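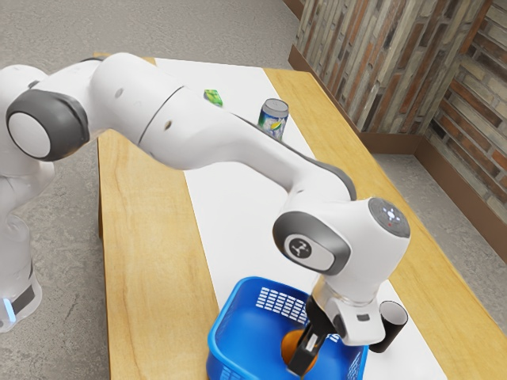
Clearing the table in simulation: orange thing, blue basket.

I've been asked again whether a machine can tidy a kitchen yet. My answer is still no, or not one I'd pay for. Picking up a ball is fine. A drinks can is harder, and a crumpled wrapper is where I'd expect trouble - there's no obvious place to grab it.

I ran 19 tries on the simulated table in June and nine went well. Wiping up I haven't touched. I'll try the socks next, then go back to the can.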